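What Goes in the Bin: Contamination and the Kerbside Organics Stream

September 30, 2018

The green-lid bin is the cheapest piece of equipment in a council's organics program and the hardest to control. Everything downstream of it, from the truck to the finished compost, depends on what households put under the lid.

At the Flurnlow processing site, incoming loads are tipped onto a concrete pad and graded by eye before they reach the shredder. A load judged to contain more than 2 per cent foreign material by weight is set aside for hand picking. The limit is written into the supply contract with Hindari, the grower group that takes most of the finished product for orchard mulch.

Plastic film is the main offender. Glass and metal are dense and can be removed by screens, magnets and air separation. Film behaves like leaf. It tears in the shredder, passes through a 20 millimetre screen lengthwise and turns up in the finished windrow as flakes too small to pick.

"The shredder is where you lose control of it," says Kaiwen Lu, process engineer at the site. "One bag going in is one item. Coming out, it's part of the product."

Paper is a different matter. A plain kraft bag softens in moist material and adds carbon to a mix that is usually short of it once lawn clippings arrive in bulk. Food scraps and fresh grass are high in nitrogen and pack down tightly. Without a coarse, dry ingredient the pile loses its air spaces, goes anaerobic and begins to smell. Shredded prunings do most of this work, with paper and cardboard making up the balance.

Liners are the point of confusion. Certified compostable film is accepted at Flurnlow, but it looks much like ordinary film on a moving belt, and pickers remove both. The Bagheri trial, which supplied kitchen caddies and liners to 1159 households, moved to a strongly tinted liner for that reason. Rejected loads fell in the months that followed, though a change of collection route in the same period makes the cause hard to separate.

Moisture is checked weekly with a squeeze test and confirmed by oven drying. Windrows are turned when the core passes 65 degrees, and the Brusik screening line runs only on material that has finished its maturation period. Wet compost blinds the mesh, and throughput can drop sharply after rain.

The plant recovers 80 per cent of its oversize fraction as bulking agent for new piles. The remainder, mostly timber offcuts wrapped in twine and film, goes to landfill. A second air separator is due to be commissioned in December.

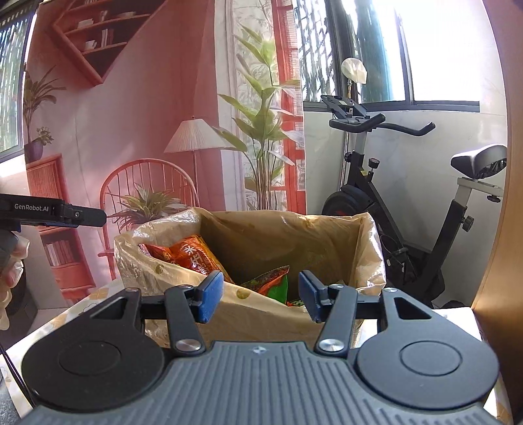
Paper bag with a translucent plastic liner folded over the rim.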